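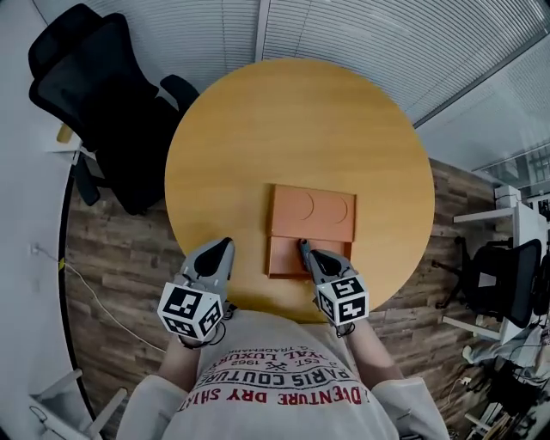
Ticket subject: Nikell box, lid will not stay up
Opened by: Pasbridge office, meeting room with the round table
Product: Nikell, two-circle lid, orange-brown
Supplier: Nemament
Priority: Low (changed from High by somebody at your end, noted)
Status: Waiting on supplier

Original report, September

We ordered 1000 of the Nikell boxes for the welcome sets. They are handsome boxes. The two circles on the lid came out crisp, the color is right, and when shut they look like something you would be pleased to be handed.

The trouble starts on opening. The lid goes up, leans back a little, considers its position, and comes down again while your fingers are still in the tray. It doesn't slam. It arrives, with the quiet confidence of a lid that was told it would only be needed in the closed position.

We need it to stay up long enough to put things in. That is the whole request.

Reply from Nemament support, 9:40 am

Thank you for contacting Nemament. Please confirm that (1) the box is on a flat surface, (2) the lid is being lifted from the front, (3) the box has been allowed to rest at room temperature overnight. If the issue persists, reply to this ticket.

Our reply, 9:55 am

(1) It is on a table. (2) Yes. We tried the back once and won't be doing that again. (3) The box has rested at room temperature since delivery. It has had more rest than anyone in the office.

The issue persists.

Reply from Nemament support, 11:20 am

Please describe the surface in more detail and carry out the standard surface test (attached). Our product team reports that lid drift is most often caused by the table.

Our reply, 2:15 pm

We have now done the surface test. Full log follows, as your form only gives us one line. 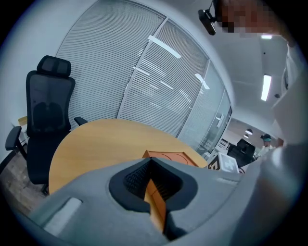 Word count: 1000

Test 1, level. Put a spirit level on the table in both directions. Bubble in the middle. Moved the box from the near side to the far side in case the table had a favorite end. Lid came down on both.

Test 2, the chair. This one had us going for a while. One of the black office chairs had been pushed in until its armrest touched the rim of the table, and the theory was that anyone who leaned on the chair was passing a small shove along to the lid. Pulled the chair out. Lid came down. Sat in the chair at a distance and watched the box. Lid came down. Chair cleared of all charges and pushed back in.

Test 3, drafts. The glass door to the next room was open, so we closed it and switched off the fan. Lid came down in still air, which felt personal.

Test 4, sun. Your form asks whether the product has been exposed to direct sunlight. The window side of that room has white blinds, and they stay down because otherwise no one can see a screen in there. We don't think the sun has had a fair chance at it.

Test 5, a different box. We opened another one from the same carton, then one from a different carton. The second was worse. The third stayed up for long enough that people began to gather, then came down in front of them.

Test 6, a different person. It was suggested that the first tester had an unlucky touch. The lid treated the second tester the same way.

Reply from Nemament support, 3:05 pm

Thank you for the detailed log. Please try the following: open the lid fully until it tilts past upright, hold for a slow count of ten, release. Repeat several times with the tray empty. The fold may be stiff from packing and will relax with use. Please do not place heavy items on the lid to train it.

Our reply, 3:10 pm

What would you call heavy? Asking on behalf of a stapler that has been on one since lunch.

Reply from Nemament support, 3:30 pm

Please remove the stapler.

Our reply, 4:20 pm

Stapler removed. Some progress to report. After a few rounds of open, tilt, count and release, the lid on the first box leans back and remains there if the tray is left strictly alone. So the fold does relax, credit where due.

It stops working once you reach into the tray. Press down on the bottom of the compartment, even lightly, and the front settles a touch, the back lifts to match, and the lid takes that as its cue.
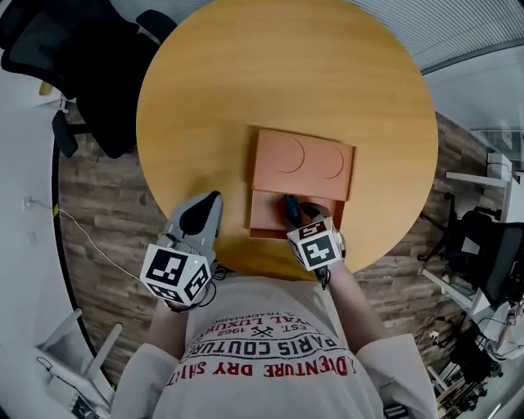
We can get around it with one hand steadying the box and the other doing the packing. It works. It also means every set takes a full person, and we have 570 boxes still to fill. At present the steadying hand is the most reliable part of the product.

Things we tried that did help:

A folded sheet of paper under the back edge. Took away most of the rocking. Looks terrible, but it's only needed while packing.

Packing from the back of the tray to the front. The last thing in goes nearest the raised rim, so your wrist isn't under the lid when it makes its decision.

Things we tried that did not help:

Sticky tape on the outside of the lid. It held beautifully, then took a little of the color with it when it came off. Please count that box as ours.

Talking to it.

Reply from Nemament support, 4:50 pm

Thank you. We have passed this to the product team. They believe the fold on part of the run was scored too shallow. Could you check the inside of the carton flap for a batch name?

Our reply, 4:58 pm

It says Phan. Both cartons.

Reply from Nemament support, 5:05 pm

That is the affected batch. We can send 200 replacements this week and the remainder when the next run is finished. Please keep the current boxes closed until then.

Our reply, 5:06 pm

They are very good at that.

Delivery to the Pasbridge address is fine, side entrance. Please leave the ticket open until the first carton arrives and we've had one up on the table with the lid back and the tray full.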